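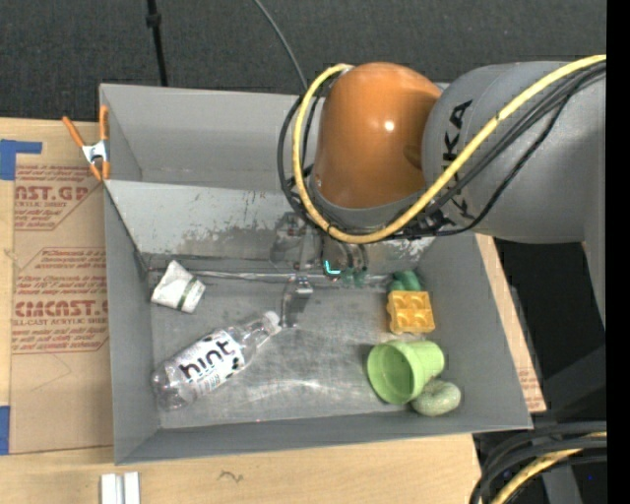 회색 수거함 바닥의 투명 플라스틱 병과 구겨진 흰색 포장지

Cotberg 분리배출 작업대 기록
2025년 4월 11일

Cotberg 작업실에서 쓰는 수거함과 내용물을 정리한 갤러리이다. 대상은 소형 포장재와 음료 용기이며, 수거함은 밝은색 목재 상판 위에 놓고 쓴다. 품목 구분은 Pratevlow 분류표 4판을 따른다.

수거함
상부 개방형, 회색. 뒤쪽에 칸이 나뉘어 있고 그 앞으로 옅은 회색 경사판이 가로지른다. 경사판 하부는 밝은 도막이 군데군데 벗겨졌으며 바닥면에도 긁힌 자국이 있다. 마모는 외관 항목으로만 기록하고 교체 판정에는 반영하지 않는다.

투명 병
경사판 앞쪽 바닥에 대각선으로 놓여 있다. 분류 코드 27. 라벨과 뚜껑은 분리하고 내용물을 비운 뒤 압착한다. 뚜껑은 별도 용기에 모은다.

흰색 포장지
병의 왼쪽 위에 있는 작은 포장지로, 한쪽에 짙은 녹색 사선 띠가 있다. 이런 소형 포장지는 재질 표시를 확인하여 비닐류는 코드 13, 종이류는 일반 종이 칸으로 보낸다. 표시를 읽을 수 없으면 보류 칸에 둔다.

비고
칸별 적재 한도는 470 g이다. 한도를 넘기면 품목별로 나누어 다시 계량한다. 경사판의 도막 상태는 9월 정기 점검 때 다시 기록한다. 분류표 개정본은 Chung 자료실에서 열람할 수 있다.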